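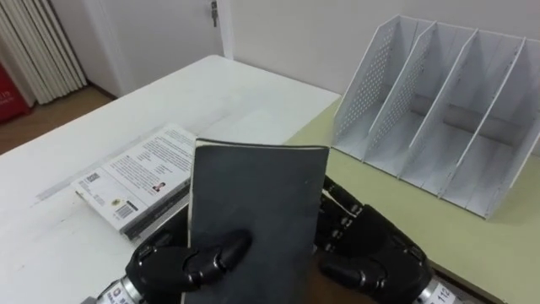 CLURNDALE, Apr 9, 2020

There are two kinds of book on any desk. One has a plain charcoal cover and gives nothing away. The other has a white back crammed with small paragraphs, a small portrait photo, a QR code and a barcode, and would tell you the ending if you let it.

Kaede Ikeda owns 490 of them and has lately tried to get the working ones off her table. Her weapon is a white desktop file organiser with four slanted compartments and rows of little holes down the sides, which she thinks are for air. I asked what paper needs air for. She moved on.

Her method takes two minutes a day. Books in use stand up, finished books go back to the shelf, and anything lying flat is, in her word, "sulking". Her colleague Sadao Hattori files by height and considers her a savage.

I tried it at home for a week. By the third evening my organiser held two novels, a gas bill and the instructions for a kettle I no longer own. The books I was reading were on the floor by the bed, where they have always lived.

Ikeda says to give it until January. Hattori has offered to lend me a ruler.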